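22/10/2020

Up at five for the early gate at Bromura. Cold, and still dark when I got there. Trevor Després already had the table up by the lay-by with the leaflets weighted down under a brick. We had 500 printed and gave out most of the first box before the six o'clock shift went in. People take them through the car window now and drive on, so you don't get the talk you used to get. A few stopped. One man from the packing side said he'd voted already and his wife had too, and she works at Altberg, so she doesn't even have a vote in this one. I didn't follow that up.

The ballot closes in 14 days. Trevor thinks turnout is at 60 percent on days and well below that on nights. I don't know where he gets the number and he wouldn't say. We need nights. Nobody from the branch has been in on a night shift since March, when they stopped letting reps walk the floor, and the phone tree has holes in it because half the numbers are old. I said I'd take the list home and go through it.

Worked my own shift seven to three. Quiet. The line was down for part of the morning and they had us sweeping. Stiritz came through with a clipboard and asked two of the younger ones whether they had "any questions about the process." He is allowed to ask that, I suppose, but he is a manager and he was standing very close to them. I wrote down the time and what he said as near as I could remember it, and I have it in the blue notebook as well as here. 10:40, by the second door. He said it twice.

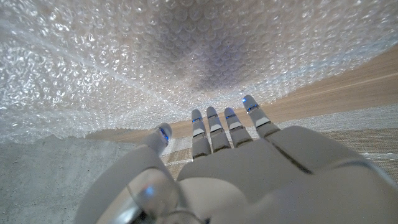 Branch meeting at half past four, on the computer. Nearly an hour on the wording of one motion. The motion is that any deal on the shift pattern comes back to the members before it is signed, and I can't see how anyone could be against it, but Wong wanted "consulted" put in where it said "vote." He said a vote would tie the negotiators' hands. Benjie Estrella said that was the idea. Then they both talked at once and the sound went. When it came back Wong was saying he had been misunderstood.

I spoke once. I said that last time we were consulted we got a letter after it was done, and the Saturday rate was gone by then. I didn't say it very well. My voice goes up when I'm on the computer and I forget who can see me. Benjie sent me a message after that said good, so maybe it came over better than it felt.

It went to a vote in the end and "vote" stayed in. Wong took it all right. He said he would argue for it at the regional as it stood, and I believe he will. I've known him to lose a thing and then carry it properly.

Supper was eggs. Started on the phone list after that and got as far as the letter H. Some of these people left before I started. Three numbers rang and rang. One woman picked up and said she had never been sent a ballot paper at all, so I took her address again and told her I'd have a new one requested in the morning. She moved house in the summer and the office still has her on the old street. She says there are others in the same position from the flats that were sold. I must ask Trevor how late we can still get replacements sent. If it is a lot of people then that is the nights turnout, or a good part of it, and the leaflets won't help.

Called Benjie about it but he was putting the kids to bed. He'll ring tomorrow on his break.

To do: replacement ballots, rest of the list from H, return the folding chair to Trevor, ask who has the key to the office cupboard. Boots are soaked through and on newspaper by the heater. I'm on the late gate tomorrow so I can sleep until eight.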